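Robotic cloth handling

Robotic cloth handling is the use of machines to pick up, sort, fold or put away fabric items such as towels, shirts and bags. It is often named as one of the first household chores that robots will take over. As of the latest trials the claim is hard to support outside demonstrations.

Background

Rigid parts keep their shape when gripped. Cloth does not, and a bunched towel can hide its own corners from a camera. Early systems avoided the problem by having a person lay each item flat first, which left the machine with the easiest part of the job.

Trials

The Vakia folding cell, shown at Tastthorpe in June, was promoted as needing no operator. Its published log covers 432 attempts on towels of a single size. Mixed loads were left out. Flarnik, a rival system, was tested on 50 garments and took 24 minutes to finish the first two.

Criticism

Dela Quartey, who reviewed both systems for the Laryea workshop, argued that success rates mean little when the maker picks the fabric, the lighting and the starting position. She also objected to sped-up video, and to counting an item as "handled" once it had left the table, whatever state it ended up in.

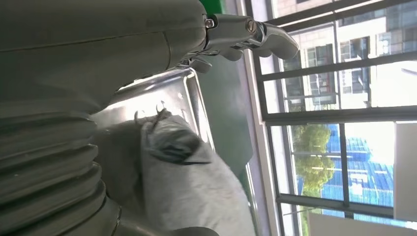 2 min read

Metal fingers over a crumpled gray cloth on a steel tray. Items in this state are the usual starting point in a home or laundry, and few published results begin from it. Shiny trays and strong window light are a further difficulty for camera-based systems.

See also: Grippers; Laundry folding machine; Household robot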